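Week two with the Motwood gripper kit. Posting notes as I go. 1/5

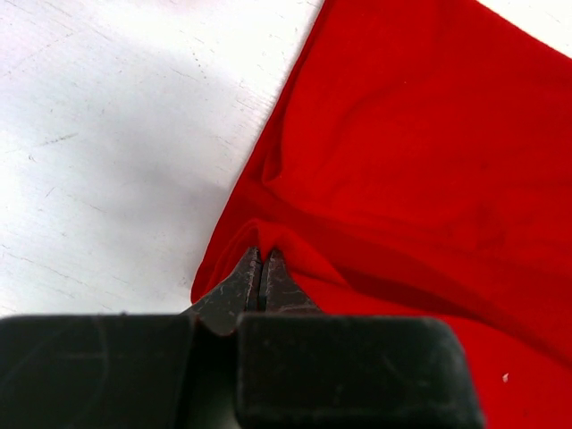 ## 2/5

Cloth is the test I care about. The narrow jaw tips can pinch a single fold of the red cloth on a flat white table. My old wide fingers were bad at this.

## 3/5

Price is $749 with the wrist camera mount. Spare tips come two to a bag. Gredow sells them too, same part.

## 4/5

Log so far: 213 picks on fabric, 104 of them on the red cloth. Firmware update in March changed the grip force menu, so older setup guides don't match.

## 5/5

Necati Sezer asked about thin plastic bags. Haven't tried any yet. Towels are next.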